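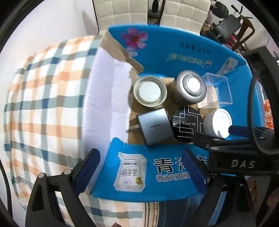

Kelechi Usman

I keep reading that hand-held grippers will fix robot learning. You skip the robot, carry the fingers around yourself, and the recordings teach a policy to do the job later. The paper behind Mutik reports 42 tasks learned this way, and I'm still not sold.

My problem is with the test set. Tins, jars and small boxes going in and out of cardboard are fine as a task, but the success rate comes from 10 trials per object, and three of those objects were in training. Take them out and the average drops by almost 7 points. The authors put that in an appendix.

Clear plastic bothers me more — a policy that works from camera images has very little to go on except bright edges, and whatever is behind the wall shows through.

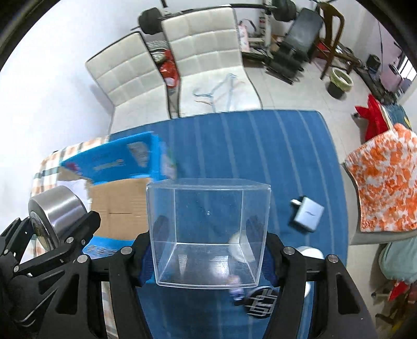
Remigiusz Kozłowski wrote back that I'm being unfair, that transparent objects trip up depth sensors far worse than plain color video, and that ten trials is normal for the field. Normal, sure. I'd still like to see the failures listed by object.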